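Wevo 387 Under-Counter Larder Fridge

Supplied by Rüegg Kitchen Appliances, Foltisville

Product code: WV387-L
Finish: White or light grey
Price: £387 including VAT
Availability: In stock, delivery in three to five working days

Overview

The Wevo 387 is a larder fridge without an ice box, made to stand under a normal kitchen worktop. It suits small households, staff kitchens, holiday lets and anyone who already has a separate freezer. With no freezer section inside, all of the space is at fridge temperature and the top shelf can be used for tall jars and cartons.

The fridge is free-standing. It can't be fitted behind a kitchen cupboard door. If you need an integrated model, see the Wevo 390 range.

Shelves and storage

There are three glass shelves, one of which is split so that the front half can slide under the back. All three can be moved without tools. The salad drawer sits at the bottom and runs the full width. The door has a bottle rack and two smaller trays, and the upper tray comes with an insert for eggs.

Shelves should be washed in warm soapy water. Let the glass come up to room temperature before you wash it. Don't put the shelves or trays in a dishwasher.

Temperature control

The dial is inside on the right-hand wall and is marked 1 to 5. Most kitchens will need setting 3. In a warm room, or when the fridge is very full, turn it to 4. Setting 5 is for short periods only, such as after a large shop. We suggest keeping a fridge thermometer on the middle shelf and aiming for 5°C or below.

Defrosting is automatic. Water runs down the back wall to a channel and out to a tray above the compressor, where it dries off. Clear the drain hole every couple of months with the plastic pin supplied.

Installation

Stand the fridge upright for at least four hours before switching it on. Leave a gap at the back and 20 mm at each side. The front feet screw in and out for levelling. The fridge should lean back very slightly so that the door swings shut.

The door is hinged on the right when delivered. It can be changed to the left with a cross-head screwdriver and a second pair of hands. Instructions are on page 9 of the booklet. Our drivers can do this on delivery for £60 if it is added to the order beforehand.
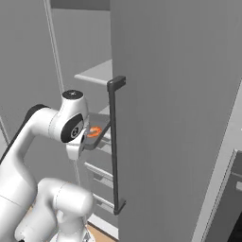

Can I keep the fridge in a garage or outbuilding?
The Wevo 387 is rated for rooms between 10°C and 38°C, so an unheated garage will be too cold for it in winter. For a colder space, ask us about the Wevo Outhouse model.

Specification

Height: 845 mm
Width: 550 mm
Depth: 580 mm
Net capacity: 134 litres
Weight: 29 kg
Noise: 39 dB
Cable length: 1.8 m
Interior light: LED

Spare parts

Door seals, shelves, trays and feet are kept at Foltisville. Seals and hinges are made for us by Sternureo and usually arrive within a week if we have run out. Please quote the serial number, found on the label behind the salad drawer.

Guarantee

Two years, parts and labour. The guarantee does not cover broken glass shelves, bulbs or damage caused by chipping ice with a knife. Keep your receipt.

For trade orders of four or more, contact Elspeth MacBrayne in the sales office. Collection of your old fridge is £43 and must be booked at the time of order. It should be empty and unplugged when the drivers arrive.

Prices last checked January 3, 2018.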